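Ceno bench-top water filter (Varovance)

Product code: Ceno 2
Stages: 2
Cartridge life: 600 litres (maker's figure)
Colour: white or grey
Stocked at: Nisbridge store, and online

We sell this filter, and we'd like you to read the whole page before you buy one.

The Ceno sits beside the sink and connects to the kitchen tap by a hose and a diverter valve. Water goes through a sediment cartridge, then a carbon block, and comes out of a small spout. It improves the taste of chlorinated town water. That is the claim we are comfortable making on Varovance's behalf.

The box makes several others. It says the filter "revitalises" water, a word we've asked about twice without getting an answer we could repeat to a customer. It says the unit is suitable for all homes. It isn't suitable for a pull-out tap, a sensor tap or anything with an unusual thread, and it should not be used on tank or bore water that hasn't been treated. If your water isn't safe to drink before it goes in, don't assume it's safe when it comes out.

Cartridge life

The maker says 600 litres. We suspect that was measured with very clean water at a gentle flow. If your suburb has old mains, expect the sediment cartridge to clog earlier. The brochure also mentions "more than 3,000 glasses" per set, so check the size of your glass before you get too excited about it.

Replacement cartridges are sold in pairs only, even if just one is worn out. We don't like this either. The Karunaratne housing uses a standard cartridge size and costs less to run, but it has to be plumbed in under the sink, and renters may not be allowed to do that.

Fitting

Take the aerator off your tap, try the supplied adaptors and hand-tighten the valve. Don't use a wrench. Run cold water only. Flush a new set until the water runs clear, and throw out that first lot or put it on the garden. 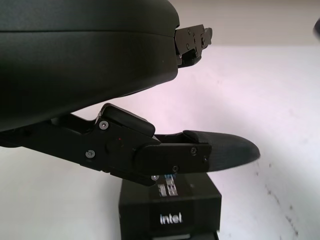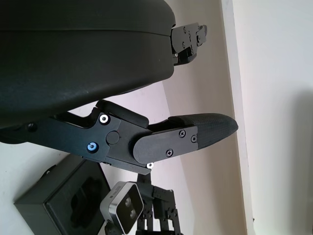

Black housing and metal bracket, with screws.

Warranty

Varovance covers the body and hose for 2 years. Cartridges are excluded, and so is any damage from hot water. Keep your receipt, as the registration card in the box doesn't count as proof of purchase. The brochure still says June for the release of a chrome version. We haven't been given a price and aren't taking orders.

Returns

Unopened units can come back to the Nisbridge store for a refund. Once a cartridge has been unwrapped we can't take it back unless it's faulty.

Page last checked January 2022.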